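Search this site
Enter keyword
Search

Noreldale opens its Neighbourhood Workshop season with an invitation to the whole town

March 11, 2018

The Noreldale Community Programme is delighted to announce that its new season of neighbourhood workshops is open for booking, and we should like to invite residents, shopkeepers, local clubs, schools and anyone else with an interest in the old market quarter to come along and take part. The season follows the open meeting in January, when 61 people gave up a cold evening to talk over what they would like to see happen in the streets around Poler Square, and stayed a good deal later than we had planned!

A great many ideas were put forward that night, and we have spent the weeks since reading through every one of the cards that were handed in. Some were very practical (better lighting on the steps behind the old baths, a bench at the bus stop, longer opening hours for the reading room) and some were rather more ambitious. What came through in nearly all of them was a wish for places where neighbours can meet without having to buy anything, and that is where the new season begins.

There will be 12 workshops in all, held in the ground floor rooms of the Durán Building on the corner of the square. The first three look at the courtyards, many of which have been closed to the public for years, and ask how they might be opened again in a way that suits the families who live above them. Later evenings will turn to local trades, to the history of the quarter as older residents remember it, and to small grants for shared projects. Two of the sessions are set aside for young people, who told us quite firmly in January that they would like a room of their own to talk in.

Our partners at Zurnance, the social enterprise which has looked after the building since its repair, will be on hand to help with room bookings and to explain how local groups can use the space between workshops. Tea and something to eat will be served at every session, and children are very welcome.
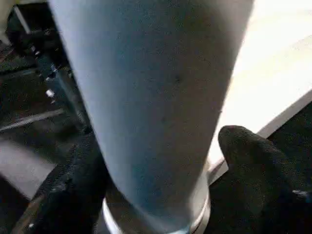

Residents who came in January have told us that they hope the talk will lead to something they can walk past and point to, and one wrote afterwards that she would gladly come to every workshop if the courtyards were open by the end of it. We hope so too, and a short report will go up in the entrance hall after each session.

Places are free. Please book at the desk in the Durán Building or by leaving a note in the box at the reading room.

Comments

Poler Square resident
Very pleased about the courtyards. Will the one behind the bakery be included? We have been asking for ages.

M.
Is there step-free access to the rooms? My mother would love the history evening.

oldquarter
Good news, but please fix the lights on the steps first.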